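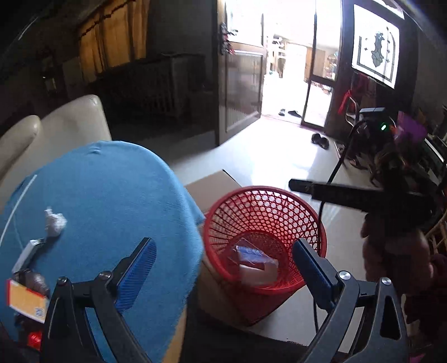
M. Dewulf
List moderator, Sulura Overland Travelers

Saturday, August 5, 2023
Re: Night bus from Morkham to Trivau

> Does the night bus still stop at the border post, or must we
> change there? And can I pay the driver in cash? We are two
> persons with big backpacks.

Hello,

I made this trip in December. The bus stopped at the border and everybody walked to the passport window, but we did not change the vehicle. Keep your small bag with you, the big ones stay below.

I paid 996 for one seat and gave 1000 in cash. The driver had no change, so please bring coins. For two persons you will need 2000 if the price is the same – ask at the station in Morkham first.

Take seats near the front. I had seat 21, above the wheel, and after the border the road is very bad. I slept maybe one hour.

In Trivau the café beside the station was already open when we arrived, and the tea is good.

Greetings to all

This site uses cookies to remember your settings. Accept | Decline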